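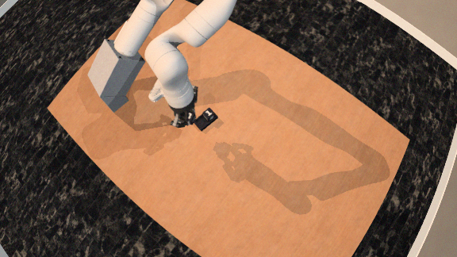 Section 4. Running the block task in the club simulator

Every team entering the May round uses the same Plirnen scene file, so a run made at home can be replayed on the lab computer. The file loads the arm, the tabletop and the task pieces together. Before you start a run, turn the view until you can tell the gripper from its own shadow. The arm throws a long shadow over the orange top, and the gripper's shadow falls well away from the gripper, lower and to the right of the small black piece. New drivers often steer by the shadow and end up short. Steer by the fingers.

Before you begin

Install the Ameck controller plug-in and restart the simulator. Copy the scene file to your team folder. Do not edit the master copy.

Starting a run

1. Open your team's copy of the scene file.
2. In the Connection box, enter port 1308 and click Connect. The status light in the toolbar turns green.
3. Set the random seed to 697. Practice runs may use any seed, but runs handed in for scoring must use this one.
4. Click Home and wait for the arm to stop.
5. Set the speed limit to 2. Higher settings are locked until your team has passed the slow run.
6. Click Record, then Start.

Note: If the tabletop loads without any task pieces, close the file and open it again. Clicking Reset will not bring them back.

Lining up the gripper

7. Bring the gripper down beside the block with the fingers pointing at the table.
8. Switch to the step keys. Move in single steps when the gap between gripper and block is small.
9. Check the view from a second angle before closing the fingers. A gap that looks closed from one side may still be open from another.

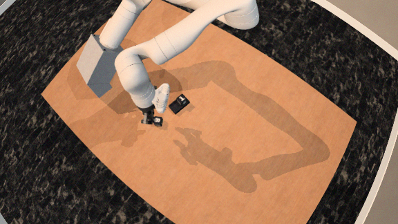
Figure 4-2. Gripper beside the small block. The piece marked "1" is up and to the right.

10. Close the fingers. If the block slides, click Stop and go back to step 7.
11. Raise the arm clear of the other pieces before moving sideways.

Caution: Do not drag the arm with the mouse while Record is on. The log will show a jump in the joint angles and the run will not be scored.

Saving your work

Click Stop, then Save Log. Name the log with your team name and the seed, for example Zollia_697. Upload it to the Śliwiński folder on the club drive. Keep the last 4 logs in your team folder and delete older ones, as the drive fills up quickly before a round.

If the log will not save, check that Record is off and try again.

Section last changed 22/02/2025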